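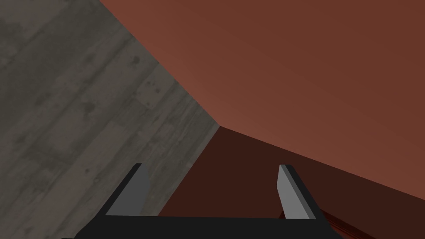 Posting this fault in one go so other people running two-arm setups in sim can check theirs. 1/8

We had a run stop on us on 2026-09-25. The task was a simple pickup in the living room scene. The planner we use, Closivel, reported "grasp complete" and moved to the next step with nothing in the gripper. 2/8

The run did not error out. It carried on for 300 more steps, lifted an empty hand, went to the drop point and opened the fingers. The log marked the whole thing as a success. 3/8

Cause, as far as we can tell: the finger width check was reading the value from the command and never the measured one. If you tell the gripper to close to a given width, the check passes whatever the fingers really do. 4/8

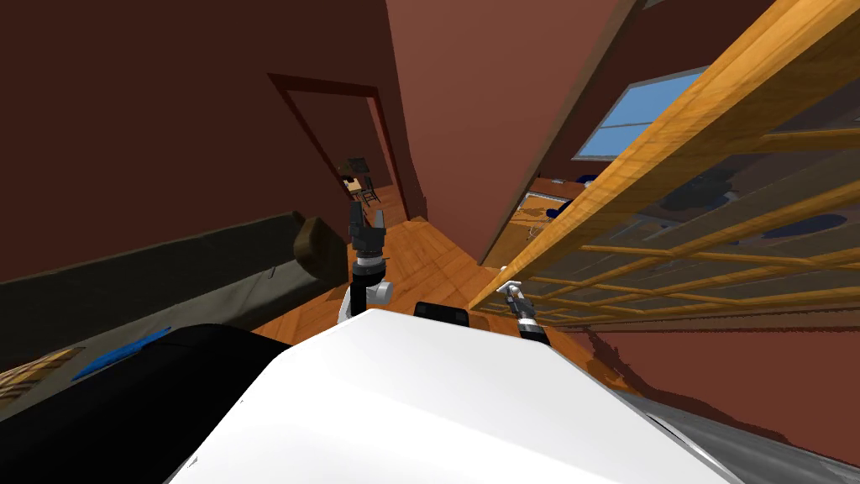
5/8 Second fault, same run. The base tilt limit was set in degrees in one config and read as radians in another. The limit never tripped. Our room view went steeply diagonal and the arms kept taking commands. On hardware that should be an emergency stop.

6/8 I went back through the June batch from Eldale with a corrected width check. Out of 3000 episodes logged as successful, 386 ended with an empty gripper. Those are now pulled from the training set. If you downloaded that batch from us, please get the new list.

7/8 What we changed: the check reads measured width and contact force, and both have to agree for 2 steps in a row. Tilt is in radians everywhere, with the unit in the variable name. Any run that goes over the limit stops and gets saved for review.

8/8 Still open: the left arm sometimes reports contact when the fingers are wide apart. We see it more often close to walls and furniture. I think it's the collision mesh on the palm but I haven't confirmed that. Will add to this thread when I have a clean repro. The Clandoron build has the same palm mesh, so check that one too.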